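Section 5 – Setting up the table and folding cloths

Applies to the Pista white table, rounded-corner model. Rev. Jun 5, 2020.

Before you start
Clear the top. Table has to be level or cloths creep while you fold. Check the feet, all of them, then check again after a day on carpet – carpet settles.

1. Wipe the top with a dry cloth first, damp one second. No polish. Polish makes it slick and you'll be chasing the fabric.
2. Route cables under the table, clear of knees. Don't let them hang over the front edge.
3. Leave the two round holes near the front edge open. No tape, no plugs.
4. Lay the cloth in the middle. Smooth from the center out, flat hands.
5. Fold in half, edges lined up. Press the crease.
6. Fold again the other way. Stop there for small cloths.
7. If it bunches, pick up by one fold, shake out, go back to step 4. Dont try to fix it on the table.

NOTE: Thick knits spring back. Hold the crease for a count of 5.

CAUTION: Max load on top is 105 lb, spread out. Never sit on the front edge. Never drag the table by the top – lift it, two people.

CAUTION: Keep wet cloths off overnight. White surface can stain and the stain wont come out.
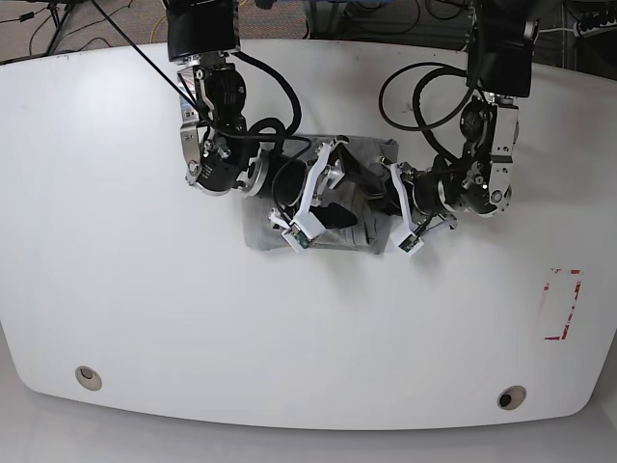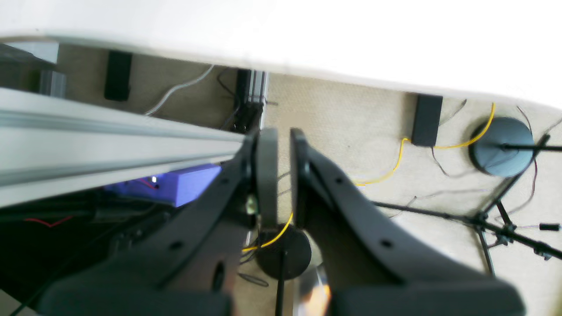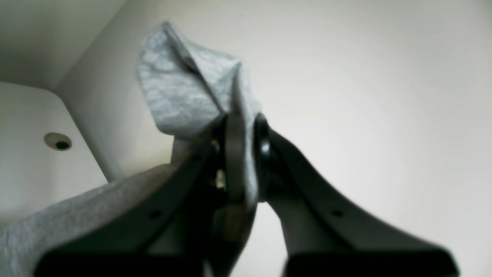 Comment from Zondico: step 6 didn't work for our bigger towels, they came out lopsided every time. We fold in thirds first, then in half, and 59 of them fit on one shelf now. Might be worth adding for the July revision.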